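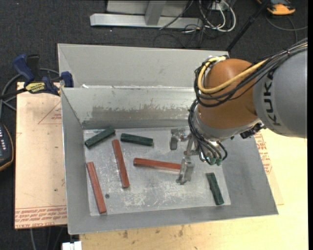
Progress report to the Silar Fund: the Zinby evening reading rooms

Dear Inger,

Thank you for your patience with this one. I had hoped to get it to you before the school holidays, but July got away from us, as July tends to do. I'm glad to say the delay was mostly a matter of people being busy with the work itself.

As you'll remember, your grant pays for evening reading sessions for adults who want to get more comfortable with everyday reading and writing - letters from the housing office, medicine labels, the notes that come home in school bags. We now have 41 regular learners, up from the group of ten we started with, and sessions run in eight places across the district. The newest is in the upstairs room at the Gavrilă bakery, where it smells wonderful and where, I'm told, it is quite hard to leave on time.

Heiðrún Ladefoged has rewritten the whole first-term workbook. The old one leaned heavily on made-up stories, and learners kept telling us they would much sooner work on a real bus timetable or a real bill. She spent a good part of the spring collecting these, blacking out the names and sorting them by difficulty. The new version is longer than planned, so printing went over budget by 2,146 kroner, which we covered from the travel line. I hope that is all right with you; the revised sheet is attached.

Not everything has gone smoothly. The Wednesday group lost its tutor in the second month and was merged with another group for several weeks, and a few people stopped coming during that time. Baldur Mogensen has taken it over now and has been phoning each of them for a chat (he is very good at this, and never in a hurry). Four have come back so far. We also underestimated how many learners would need childcare, and I would like to talk with you about that before the next payment.

One of our learners, Oluf Bisgaard, read a short piece about his father's boat at the spring supper. He had written it himself over three or four weeks, and has since started on another about the harbor.

For the autumn we plan to train more tutors, keep all the current rooms open and try a daytime session for people on night shifts. Room hire at Nisine is agreed in principle, though we are still waiting for the signed contract.

Do come and visit us if you can. Evenings after half past six are best.

With warm wishes,
Nanna Kirkegaard
Project lead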